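Equipment plan, where it stands
Automation group newsletter – Jun 25, 2018

Quick one this time, the order forms are due and half of this was typed between meetings.

The short version. We are buying one arm this year, not two. The second one moves to the December round. Everybody who put in a wish list got something, except for the people who asked for a bigger table. Sorry. The table stays.

What we have been doing in the meantime is working out the button bench in simulation first, before any money goes out. Same idea as last year with the Mokidden cell, only this time we started early enough for it to matter. Table, mat, panels with push buttons, tube rack, arm. Move stuff around, see what the arm has to get past, then write the parts list from that. Costs us nothing but evenings.
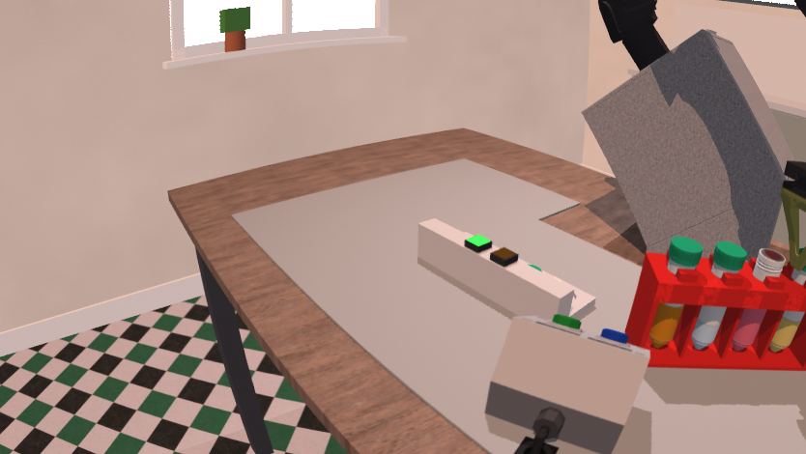
What's on the list

Arm and gripper. Quote from Zendeck came in at $1,818 for the small arm, gripper included, mounting bracket not included (watch that). Second quote from Vukadinović was lower on the arm but they want shipping paid up front and the lead time is long. Going with Zendeck unless somebody shouts this week.

Button boxes. $943 for the full set, wired and labeled. We want a mix, long ones and short chunky ones, so the arm has to deal with different heights and not just learn one press. Spare caps are extra, get the spare caps.

Tube rack and tubes. Small money, comes out of the consumables line. Screw caps please. Colored water is fine for the liquids, no need to order anything.

Mount and base. Still open. A solid block under the bracket takes up a good piece of the table, and the more we look at the layout the more that bothers us. Clamp mount would give the space back but wont be as stiff. Need someone who has used one to weigh in.

Mat. Light gray, matte. Glare off the old one at Bravivville was a pain all winter.

Where the money comes from

We carried over $1,191 from last year and the rest is out of the new equipment line. The carry-over has to be spent first or it goes back, so the button boxes get ordered off that, right away. Arm goes on the new line. That leaves a little for cables and the usual forgotten adapters. Last time it was power strips.

Please don't order on your own card and ask later. It took until spring to sort out the last one.

Layout questions still open

Reach is the big one. With the panels spread out like they are now the forearm goes a long way across the mat, and we need to decide if thats okay or if everything moves in closer. Also whether the red panel gets its own spot on the mat or stays over on the wood. Opinions welcome – short ones. 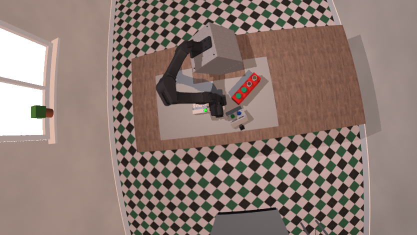 Simulated bench from overhead, arm over the mat, red four-button panel over to the right.

If you want to try a different layout, copy the file first, don't save over the shared one. Comments on the quotes by the end of the week. The parts list goes out to the group after that, 50 lines or less if I can manage it.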